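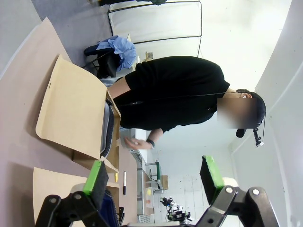
What do you pack first when you're mailing a camera kit, the heavy stuff or the soft stuff? Soft stuff first, a good thick layer on the bottom, then the body, then more soft stuff on top.

ok thread on boxing up camera gear bc three people asked me in DMs and I'm not typing it three times

background: selling off the old kit piece by piece. sold 13 packages' worth since October. one arrived broken. ONE. and it was my fault, more on that later

Box first. Plain cardboard, nothing printed on it if you can help it. A box that says camera on the side in big letters is asking for it

Used boxes are fine!! I use them constantly. But press the corners with your thumb. If the corner gives, it goes to recycling, don't argue with it

also creases. a crease across a flap ok whatever. a crease across a side wall = that wall is done

Tape the bottom BEFORE anything goes in. I know. I know. I've still forgotten it, picked the box up and had a lens cap roll under the fridge

two strips along the seam and one across each end. People do a single strip down the middle and then act surprised

Tools I keep on the table: knife, marker, stapler. Tape lives on the windowsill bc otherwise I put it down inside the box and close the box. Have done this twice

Stapler is for the paperwork btw not the box. Do not staple the box shut with a desk stapler, it barely goes through one layer and the ends scratch whoever opens it

What the stapler's good for: packing list + copy of the reciept + return address on a card, all in one corner. Loose paper slides down the side and the buyer throws it out with the padding

Knife rule in this house, blade goes back in every time it leaves your hand. Every time. Fatima Wike has watched me break this rule and will bring it up so I'm saying it first

Straps. Ok this is where everybody goes wrong imo

If the strap's attached to the camera take it off. Metal bits on the ends rub on the body the whole trip. That's how I got my one broken one, well not broken, scratched right across the screen, gave the guy 40 dollars back and felt bad for a week

So strap comes off, buckles undone, and lay it flat along the box. Don't ball it up. A balled up strap makes a lump and then everything on top of it rocks

wide woven ones especially, they hold a fold forever. Lay it long and let it run the length

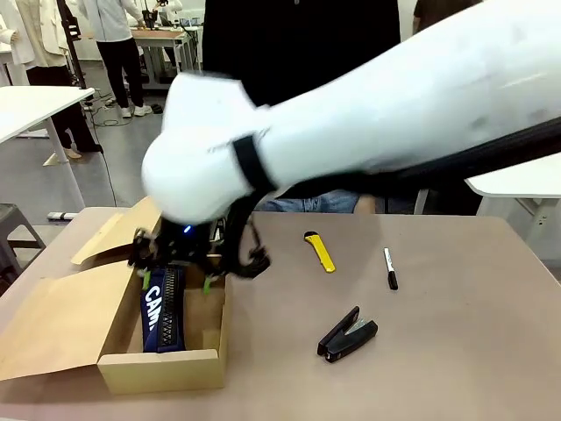
Kwaku Zakaria: I roll mine and put a rubber band on it, never had a problem. Takes up way less room than laying it out

ok fair, rolled is fine if it's going in a corner by itself. Under a camera body, no. And rubber bands go sticky on fabric if the box sits in a hot truck, use a twist of paper or something

Kwaku also says I overpack everything and he's right but my stuff gets there

next. the marker

Write on the box while it's still flat or at least still open. Writing on a full box, the top bounces and your 7 looks like a 1. Ask me how the Velcombe parcel ended up two streets over

cap back on the marker. I've killed so many markers

Cross out ALL the old writing if the box is reused. Old barcodes too. Not a polite little line, black the whole thing out. Scanners will happily read the old one and send it back where it came from

Fabric bags: if the padded bag is part of the sale put the camera IN the bag and the bag in the box. Buyer paid for the bag, let it do some work. Empty bag next to a bare camera is just silly

Batteries out. Check what your carrier allows, it changes and I'm not the person to ask. Just don't leave one in the camera

Memory card out too!! Akihiko Kobori once sold a body with 339 photos of his own kitchen remodel still in it. The buyer sent a very nice note about the backsplash

Shake test: close the flaps with your hands, no tape yet, tip it gently side to side. Hear anything? open it back up. More paper. Hear it again, more paper

if the flaps bulge you went too far, take some out or get a bigger box. Bulging boxes split at the seam

What I stuff with: packing paper, clean tshirts I was donating anyway, the brown crinkly stuff from other peoples packages. No newspaper, ink comes off on straps and light colored bags

Insurance. For anything over what you'd be ok losing. The most I ever sent was a lens at 2,000 dollars and I paid for the insurance and still refreshed the tracking like a maniac

photo of the contents before closing it. Takes five seconds. Settles every single "there was no strap in the box" message

Oh and put a second address card INSIDE, right on top. Label falls off, somebody opens it, they know where it goes. Seidu Aidoo taught me that one (hi uncle)

Last order of things bc somebody will ask: tape bottom, soft layer, strap flat, body in bag, small things in a pouch, paper, address card, shake, tape top, label

small things in a pouch bc lens caps migrate. I don't know how. They do

right, going to finish this one before the drop off closes. lens hood questions go under this post, I'll get to them tonite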